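The Sorting Surface
A white tabletop, a mixed pile and the case for unfolding before folding

By the Zultovgate home desk
May 2022
5 min read

Most advice on laundry starts with the fold. The step before it gets less attention, and it decides how long the rest will take. A load comes out of the basket as a heap. Sleeves are trapped under hems, small pieces sit inside large ones, and dark cloth lies against light. The heap has to be opened before any piece can be laid flat.

For this feature we looked at the surface where that work is done: its color, its finish, its edges and the wall behind it.

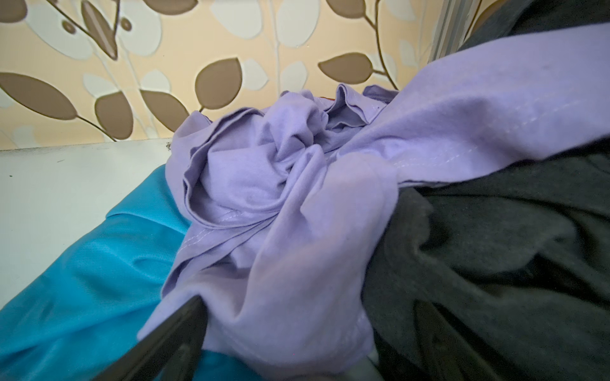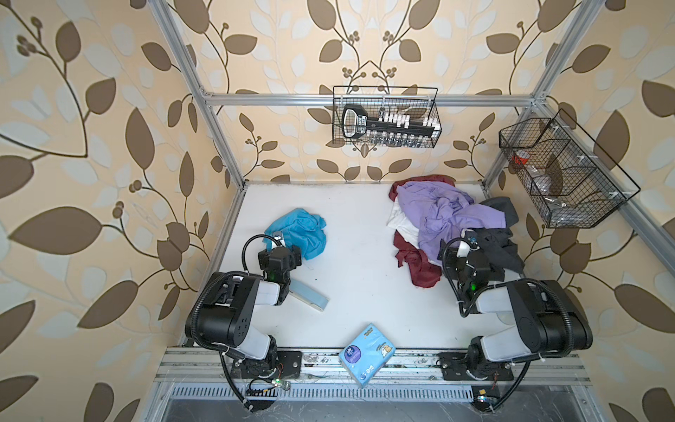

Purple, white, maroon and turquoise, with a leaf print behind.

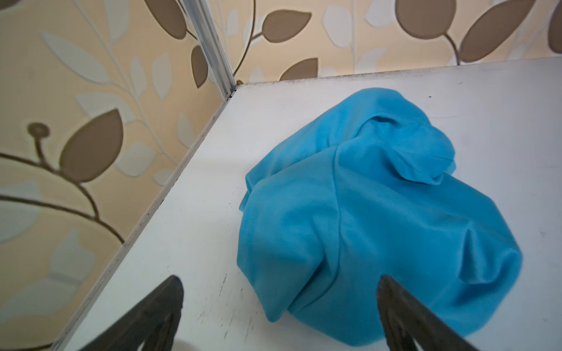
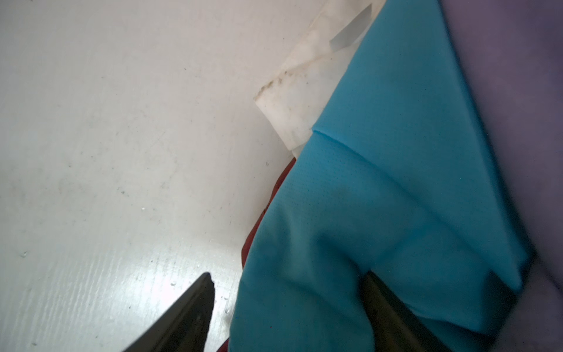
Opening the heap

A pile of mixed garments holds together by friction. Fleece and brushed cotton grip their neighbors. Athletic mesh and lining fabric slide. Where a smooth piece lies on top of a rough one, the smooth piece should come off first, lifted straight up by its highest fold. Pulling sideways drags the layer below and tightens whatever is caught beneath it.

The lavender shirt on the heap is a good first candidate. It covers most of the top, and once it is gone the white garment can be reached without digging. The maroon cloth shows at two places on the heap, which usually calls for some care. Pull on one end and the other end may travel under everything else. Clear what lies over the middle, then lift.

Set each piece down bunched, with space around it. Do not fold yet. A single loose garment on an open surface can be read: the collar, the waistband and the side seams can all be found by turning it once. Seams are the most useful of these. A seam holds its line when the fabric around it does not, and running a finger along one leads to a corner every time.

Once two corners are in hand, the rest is short work. Hold them apart, let the cloth hang, and lower it far edge first.

Why white

A white surface shows the outline of colored cloth clearly. It also shows dust, scuffs and grime, and that can be counted in its favor. Specks on a table end up on clothing whether or not they are visible. On a dark top they are simply harder to find.

The drawback is white laundry. A white T-shirt on a white top loses its edges, especially under flat overhead light. Our test households at Rongate put a lamp to one side, low enough to throw a shadow from each fold. This worked better than a colored mat, which tended to creep.

Finish matters as much as color. A glossy top lets cloth slide, which helps when squaring a sheet and hinders when folding a slippery jersey. A matte top holds the cloth but wears into fine scratches. Do not sand those out. On a coated board, even 400-grit paper goes through the finish and leaves a patch that takes up moisture.

Water is the other thing to look for. Droplets on a smooth top are easy to miss until the light hits them, and mesh fabric picks them up at once. Wipe the top with a dry cloth before the load goes down, and look for scraps at the same time. Crumpled paper and bits of tape cling to knit fabric and travel into the drawer.

Where the top meets the wall

Grime gathers in the line between a tabletop and the wall. A damp cloth pushes it further in. Use a dry, stiff brush first, working along the joint, and then a cloth wrapped over a plastic scraper. Metal trim at the edges and corners should be brushed in the direction of its length.

Wallpaper next to a work surface needs a lighter hand. Printed paper with any raised detail holds lint in the relief, and rubbing it will polish the high spots. A soft brush is enough. The Heser strip, a clear guard that stands 75 millimeters above the tabletop, protected the paper in our trial from January on, although the adhesive had to be renewed once.

As for pattern, large leaves in brown and cream on a peach ground are forgiving. Lint does not show against them as it would on a plain wall, and the background is warm enough that white cloth still stands apart from it.

On timing

We asked readers how soon they sort a load after it is dry. Of the 226 who replied, most wait until the next day. Creases in 100 percent cotton set as the fabric cools, so a load left in a heap overnight needs more pressing. Fleece does not much care – it can be left to last in any pile.

The folding boards used in the trial were from Triantafyllou. They will be covered separately.

Comments (3)

linenshelf: The side lamp works. Mine is clamped to a shelf and I stopped losing white socks on the counter.

second_floor_laundry: Disagree about matte tops. Ours is scratched all over and still slides. Is there a difference between brands of board?

tallboy44: Does the strip come off without taking the paper with it? Renting, so I need to know before I try it.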